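Teaching by Hand Is Still Work, and We Should Treat It That Way
Jun 23, 2020

Most of the arguments I hear over robot learning are about models. Which network, how big, what loss. Very few are about the hours when a person sits with a pair of control arms and makes the robot do a chore over and over so that the model has something to copy. I spend a good part of my week in those hours, and I think the field has the priorities upside down.

I work on cloth at Sendavwood. Shirts mostly, and before that dish towels. Our job for the spring was to collect 474 good runs of folding, on two arms, with the operator driving both of them by remote control. We use a control set from Rerex, a pair of small arms that you hold and move while the big ones follow. The number was picked in a planning meeting and has no magic to it. What I want to write about is the word "good" in front of "runs."

A good run, on paper, is one where the shirt ends up folded. That was the rule we started with, and it is the rule most groups seem to use. It is easy to check. You look at the shirt at the end and mark yes or no. But two runs can both end in a folded shirt and have almost nothing in common in between. In one, the operator grabs a sleeve, brings it in, lets go, and moves on. In the other, the operator misses the sleeve twice, drags the whole shirt to the left, pins it with one hand for no clear purpose, and gets there in the end. Both get a yes. The model is then asked to learn from both, and it learns the dragging too.

I know this from our first 50 runs, which we trained on early to see where we stood. The arms hesitated above the cloth. They closed on air, opened, and closed again. It looked like a fault in the hardware and we lost two days checking cables. Then I watched my own recordings from the first morning and saw the same thing. I hesitate. I close early when I can't judge the height. The robot had picked up my habits with great care.

There are two ways people answer this. The first is to collect more. Get 3000 runs, or whatever the budget allows, and the bad habits will wash out. I am sure that helps to a point. Random mistakes do wash out. Habits don't, because a habit is the same mistake every time, and if one person does most of the driving then most of the data has that habit in it.

The second answer is to get away from remote control and go back to guiding the arms directly, holding the robot by the wrist and walking it through. I have some sympathy for this. When you hold the arm you feel the weight and the contact, and beginners do better at it in the first hour. The Oláh method, which was taught to me when I started, is built on it: one person, one arm, slow moves, stop and record at each point. For placing a part in a fixture I would still choose it. For a shirt it falls apart. You need both arms at once, and a person standing between them is in the way of the cloth and in the way of the cameras. The robot ends up with pictures full of somebody's elbows, which it will not have when it works alone.

So for cloth we are left with remote control, and with operators who have to be trained. I mean trained for weeks, the way you would train someone on a sewing machine. At the moment most groups hand the controls to whoever is free. Students do it, interns do it, I have seen a visitor do it. We would not let a visitor label our test set.

The hard part is holding one thing still while you move another. With your own hands you do it without thinking, since your fingers tell you when the fabric starts to slip. Through the controls you get none of that. You have to watch the cloth and guess. New operators put all their attention on the hand that is moving and forget the one that is holding, and the shirt creeps.

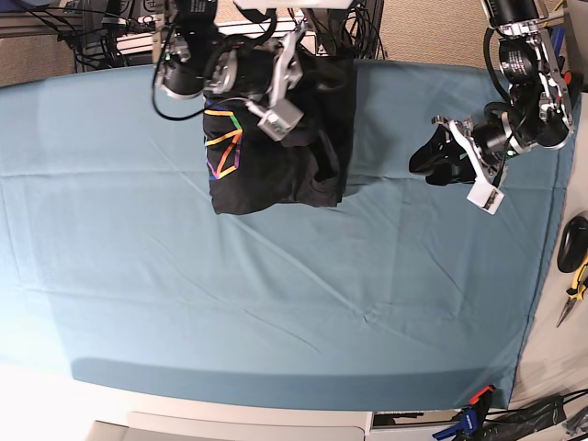
Folding practice with a black T-shirt, both arms over the cloth.

My proposal is modest. Before anyone's runs go into the training set, that person does 100 that are thrown away. They know the runs will be thrown away. They watch a few back with someone more experienced and agree on one way to do each step – which sleeve first, where to grip, when to let go. After that they record. When we did this with our second operator, the runs got shorter and, more to the point, they started to look like mine. The policy trained on the two of us together was steadier than the one trained on me alone with the same number of runs.

I don't claim that proves anything. It was one task at one lab with two people. A group we talk to in Vallport tried something close to it and saw less of a gain, though their task was stacking bins, where sloppy hands matter less.

The usual objection is cost. Throwing away 100 runs feels like throwing away money, and managers can count it. They have a harder time counting the two days spent on cables, or the month of tuning a model that was copying its teacher perfectly well.

I would also like to see operators named in the write-ups, with a line on how much practice they had. Papers give the brand of the motors and the learning rate to four decimal places. The person who did the folding shows up as "a human demonstrator," if at all. We start the next round in July, on long sleeves, and that line will be in our notes.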